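The Second Life of the Office Lounge Chair
By Markos Liapis

When Tangen closed its downtown showroom in June, the tables sold in 2 days. The upholstered chairs took much longer. Buyers like padded seating well enough, but they want to know what is in the fabric.

Lempi Pitkänen has cleaned and resold used furniture for most of her working life. Her shop, Mondside, moved 102 lounge chairs last year, most of them out of waiting rooms and small offices. She pays little for them and spends her money on labor.

"People vacuum the seat and stop," she says. "The dirt is in the seams and down the back of the cushion."

Her routine starts dry. A brush attachment goes over the back first, then the arms, then the seat. Crumbs and paper clips come out of the gap behind the cushion. Only then does she reach for water, and she uses as little as she can. A soaked cushion can take days to dry and may smell worse than it did before.

Liam Sheehan, who buys for a chain of rental apartments, says color matters more than shape. Gray chairs hide wear and rent easily. Pale ones get noticed, and so do their stains. 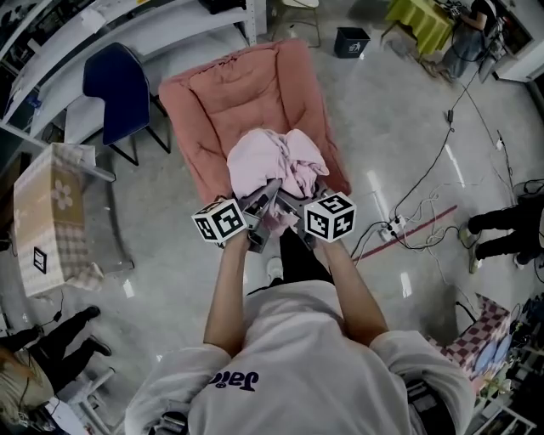 Quilted backs need the most patience. Dust settles along the stitching, and a flat cloth passes right over it. A tall coral chair with rounded arms and a quilted back is a good case: the light pink cloth bunched on its seat would have to be folded to a narrow edge and worked along each line of stitching. A plainer padded back, like the one on the navy chair nearby, goes faster. Pitkänen allows 4 cloths for a quilted chair and changes them as soon as they show dirt.

She tests every cleaner on the underside first and waits overnight. Zippered covers stay on unless the label says they can be washed.

Mondside is open mornings and takes chairs by appointment.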